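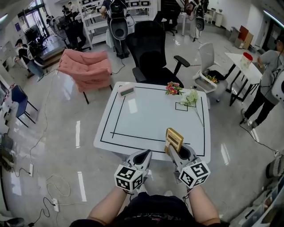 Kleine Schachtel, hochkant am Rand des weißen Tisches

Torkedura – Wörter für Verpackungen, Schachteln und Behältnisse

Torkedura ist eine Sammlung von Alltagswörtern aus dem deutschen Sprachraum, und zwar für Dinge, in die man andere Dinge hineintut. Tüte, Sackerl, Gugge, Stranitze, Schachtel, Karton, Kiste, Steige: Wer einmal angefangen hat, darauf zu achten, hört es plötzlich überall! Diese Datei beschreibt, was in der Sammlung steckt, wie sie aufgebaut ist und wo sie noch Lücken hat.

Stand: September, Version 4

Inhalt

262 Einträge, verteilt auf 9 Sachgruppen. Ein Eintrag ist immer ein Wort in einer Bedeutung. »Büchse« kommt deshalb mehrfach vor, einmal für Konserven und einmal für die Sparbüchse, und »Kasten« hat uns fast in den Wahnsinn getrieben (in Österreich auch der Kleiderschrank, anderswo vor allem der Getränkekasten, und dann gibt es noch den Briefkasten, den wir nach langem Hin und Her doch aufgenommen haben).

Die Sachgruppen heißen:

papier
schachtel
glas
blech
korb
fass
sack
moebel
sonstiges

In »sonstiges« liegen ein paar meiner Lieblingswörter, zum Beispiel »Schatulle« und »Futteral«. Bitte unbedingt reinschauen.

Dateien

eintraege.csv – die eigentliche Sammlung, UTF-8, Trennzeichen Semikolon
belege.csv – Belegsätze, über die Spalte id mit den Einträgen verknüpft
regionen.csv – Kürzel und ausgeschriebene Namen der Regionen
aenderungen.txt – was sich von Version zu Version getan hat

Felder in eintraege.csv

id: fortlaufende Nummer, wird nie neu vergeben, auch wenn ein Eintrag gelöscht wird
wort: Grundform mit Großschreibung
artikel: der, die, das; bei Schwankungen beide, mit Schrägstrich
plural: leer, wenn uns niemand einen nennen konnte
bedeutung: kurze Umschreibung in Standarddeutsch
gruppe: eine der Sachgruppen von oben
region: Kürzel, mehrere mit Komma getrennt
markierung: veraltet, scherzhaft, fachsprachlich oder leer

Die Artikel sind übrigens ein Schatz für sich. Der Gummi, das Gummi kennt jeder, aber wie viele Leute sich bei »Sackerl« und »Säckle« auf einmal beim Plural unsicher werden, hat uns alle überrascht. Wo die Gewährsleute sich widersprochen haben, steht beides drin.

Wie die Daten entstanden sind

Angefangen hat alles am Küchentisch von Florencia Godoy. Sie hatte beim Einkaufen nach einer Tüte gefragt und drei verschiedene Antworten bekommen, alle freundlich, alle mit einem anderen Wort. Daraus wurde ein Fragebogen mit 20 Fragen, den wir über den Sprachverein Momara verteilt haben. Gefragt wurde immer mit einer Umschreibung, nie mit einem Vorschlag: »Worin tragen Sie Brötchen vom Bäcker nach Hause?« statt »Sagen Sie Tüte?«. Das macht die Auswertung mühsamer, aber die Antworten sind so viel schöner.

Dennis Wainwright hat die Belege abgetippt und die Schreibweisen vereinheitlicht. Die Regeln dafür:

– Mundartliche Formen bleiben stehen, wie sie aufgeschrieben wurden.
– Offensichtliche Tippfehler werden stillschweigend korrigiert.
– Verkleinerungsformen bekommen nur dann einen eigenen Eintrag, wenn sie etwas anderes bedeuten als das Grundwort. »Schächtelchen« also nein, »Päckchen« ja.

Seon-mi Ko hat die Bedeutungen gegengelesen und dabei den Unterschied zwischen Schachtel und Karton so sauber formuliert, dass wir ihn seitdem ständig zitieren: Die Schachtel benennt man nach ihrer Form, den Karton gern auch nach dem Material. Grenzfälle gibt es trotzdem genug, siehe id 117 und die Anmerkung dazu.

Bekannte Lücken

Der Norden ist dünn vertreten, und aus Südtirol fehlen Belege für die Gruppe »fass« ganz. Fachwörter aus der Küferei sind nur aufgenommen, wenn sie auch außerhalb der Werkstatt vorkamen. Häufigkeiten lassen sich aus den Daten nicht ablesen: Die Antworten kamen von Leuten, die gern über Wörter reden, und ein Beleg heißt nur, dass jemand das Wort benutzt.

Die Spalte markierung ist noch uneinheitlich. »Veraltet« haben Jüngere deutlich großzügiger vergeben als Ältere – da müssen wir noch einmal ran.

Mitmachen

Neue Wörter sind herzlich willkommen, am liebsten mit einem ganzen Satz und der Angabe, wo man ihn gehört hat. Ein Ortsname reicht völlig. Bitte keine Wörter aus gedruckten Wörterbüchern abschreiben, uns interessiert das Gesprochene. Einsendungen sammelt Milagros Salinas, Fehler in den Dateien gehen an Dennis.

Nutzung

Frei für Unterricht, Forschung und Wortspiele aller Art, mit Nennung von »Torkedura, Version 4«. Wer eine Karte daraus zeichnet, schickt uns bitte eine Kopie, die hängen wir auf!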